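I've been putting off washing the washer for, oh, two years? My towels had started coming out smelling like a pond, so this January I finally gave in and worked out a routine I can stick with. Sharing it in case your towels are pond-ish too!

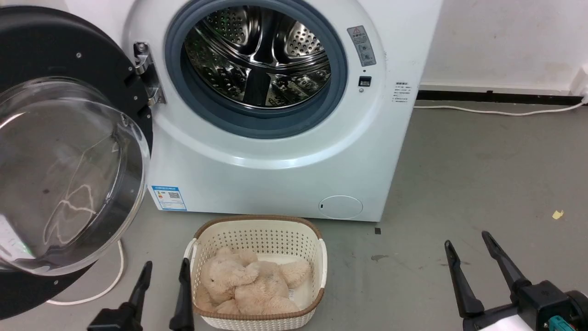

## Start with the gasket

Peel back the rubber lip and wipe all the way into the fold with an old rag and warm soapy water. The bottom is the worst bit (hair, lint, a hairpin, something that was once a receipt). Go easy if your rubber is older, it tears.

## Then the drawer

Most detergent drawers pull right out if you press the tab at the back. I soak mine in the sink while I have coffee, then go at the corners with a toothbrush.

## Hot and empty

Run the hottest cycle you've got with nothing in it. I use plain washer cleaner, whatever's on sale. Don't mix vinegar and bleach, ever!

## Everyday stuff

- Leave the door ajar between loads, unless you have small kids or a cat who likes to climb in.
- Use less detergent than you think. My friend Delyth cut hers in half and her T-shirts feel softer.
- Take wet laundry out right away. I set a timer on the stove, or I forget it until bedtime.
- Clean the drain filter too, and put a shallow baking pan under it first. I used a dish towel once and had to mop the whole hallway.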